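Teleop demos for a button press task - arm keeps stopping short. Start over or fix what I've got?

Posted in Robot Learning / Demos and Teleop
Tags: remote control, simulation, imitation

pallet_goanna

Hi all, first proper post after a fair bit of lurking. I'm teaching a simulated arm to push a button by driving it myself with a gamepad, recording the lot, and then training on the recordings. I'm using Filtik for the recording side and just the stock settings for training. The button and a red cube get put down in different spots at the start of each episode, and for now the cube has no job at all, I only want the button pressed.

I've done 200 demos over a couple of weeks of evenings (my thumbs are cooked). The trained arm gets itself over to the button really nicely, much smoother than I drive, and then it hangs there just above the cap and does nothing. Sometimes it has a bit of a wobble and sinks a little, but mostly it parks itself until the episode times out. Out of 60 test runs I got 10 presses, and a couple of those looked like flukes to me.

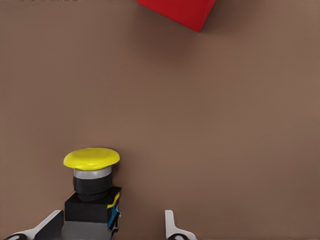

I should say how I drive, in case that matters. I come in quick, then I ease off when I'm close and have a think about whether I'm lined up, because judging depth from the wrist view is a pain. Then I nudge down in little taps until the sim tells me it counted. My partner watched me do a few and said it looked like someone parallel parking, and fair enough.

So my questions, I guess: do I need heaps more demos, or are the ones I've got no good? And should I take the cube out until the button part works? I'd rather not bin two weeks of evenings, but I will if I have to.

mossy_kettle

It's the thinking time! I did exactly the same thing on a drawer task and it drove me up the wall. Every time you stop above the button to check your line, you're recording a whole stack of steps where the view is "close to button" and the command is "stay put". The arm learns that very faithfully. It sees itself close to the button, it stays put, the view doesn't change, so it stays put again. More demos driven the same way will just give you a better-trained hoverer.

Don't bin anything yet. Go through what you have and cut out the steps where your command is basically zero, apart from a short bit at the end once the press has registered. I wrote a little script for mine, it's only a loop and a threshold. Be gentle with the threshold though, I set mine too high the first time and chopped out all my slow careful bits as well, and then the arm charged at the drawer like a bull. Watch a few of the trimmed ones played back before you train on them.

Then record a fresh batch where you commit. Come down in one steady push, even if it's a bit off centre. If you miss, back up and go again and keep the recording, those are good ones to have. I added 49 like that to my trimmed set and the hovering mostly went away - I still got the odd stall from the far corners, where I hadn't driven much.

On the cube, I'd leave it in. If it moves about and you ignore it every time, the arm should learn to ignore it too, and you'll only have to deal with it later if you take it out now.

ostau_fan

just get a better controller. gamepads are rubbish for this, I went to a Ziltari handle and never looked back

mossy_kettle

A nicer controller would help with the little taps, sure, but they'd still be stopping to line up. I'd try the trimming first, it's free.

third_shelf_down

Agree with most of what mossy_kettle wrote, with a couple of things to add.

Check what your gripper is doing in the demos. Do you press with the fingers open or closed? If you've done some of each, and I bet you have, the arm might be dithering between two ways of doing the job right when it needs to pick one. I had a set like that and you could see the fingers twitching during the hover. I ended up closing them at the start of every episode, before moving at all, and pressing with the closed tips. Open might suit your setup better, I don't know, but choose one and stick to it.

The other thing is depth. If you're finding it hard to judge from the wrist view, the policy is probably finding it hard as well. Have you got a second view you can record, from the side? I wouldn't drive from the side view unless the policy gets it too, or you'll be reacting to something it can't see.

I'm not so sure about leaving the cube in, by the way. For a first go I'd take it out, get the press working, then put it back and add some demos. Slower, but you'll know which part broke.

pallet_goanna

Thanks heaps, both of you. Went and looked at the recordings and yep, there's a mix of open and closed, mostly depending on whether I bumped the trigger. And the pauses are far longer than I thought they were, it's a bit embarrassing watching them back. I'm going to trim first, retrain, and see what that does before I change the gripper thing, otherwise I won't know which one helped. Cube stays in for now. No side view set up yet but I'll have a look at how Filtik handles a second one.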